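Tostetard Community Kitchen - Bench and Services Inspection
Checklist with comments, May
Inspected by: Satish Solanki
Received by: Marlene Xavier

Ratings: S = satisfactory, A = action required, N = not checked

1. Floors and drainage

1.1 Floor surface free of cracks and lifting edges - S
1.2 Floor waste grate seated and clear - A
Comment: Grate rocks underfoot. Refit with both screws.
1.3 Non-slip mat at sink in sound condition - S
1.4 Walkway to rear exit kept clear, 875 mm minimum - S
Comment: Measured at the narrowest point, between the cool room door and the dry store shelving.

2. Electrical

2.1 Outlets near sink protected by safety switch - S
Comment: Tripped on test and reset normally.
2.2 Appliance tags current - A
Comment: Tag on the stand mixer has expired. Remove from use until Korletey has retested it.
2.3 Leads clear of hot surfaces - S
2.4 Rangehood light covers fitted - A
Comment: One cover missing, left side. Replacement is on order through Givano.

3. Benches and work surfaces

3.1 Stone free of chips and open cracks - S
3.2 Sealant at splashback continuous - A
Comment: Gap behind the tap, 400 mm long. Cut out and reseal. Mould has started at one end.
3.3 Bench supports tight - S
3.4 Non-food items kept off preparation surfaces - A
Comment: Store recipe books on the shelf above the dry store.
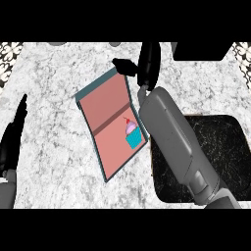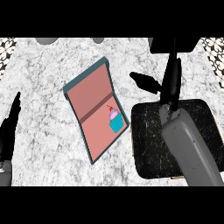 Marble countertop.

3.5 Acidic cleaners not used on stone - A
Comment: A descaler was found under the sink with no label. Dispose of it and use the neutral cleaner only.
3.6 Chopping boards free of deep scoring - S

4. Gas and cooking equipment

4.1 Isolation valve reachable and labelled - S
4.2 Burners light evenly - A
Comment: Rear right burner slow to light. Clean the jet - if there is no change, book a licensed fitter.
4.3 Oven door seal intact - S
4.4 Canopy filters free of grease build-up - S

5. Fire and first aid

5.1 Extinguisher gauge in green zone - S
5.2 Fire blanket mounted beside exit, not above cooktop - S
5.3 First aid kit complete - A
Comment: Burn gel out of date, 3 sachets. Blue dressings low.

6. Not checked

6.1 Roof fan - N
Comment: No ladder access on the day. Aníbal Bastos to inspect with the gutters.

Items 2.2 and 4.2 to be closed before the next booking. Remaining actions due by the end of the month. Send completed sheets to Marlene Xavier.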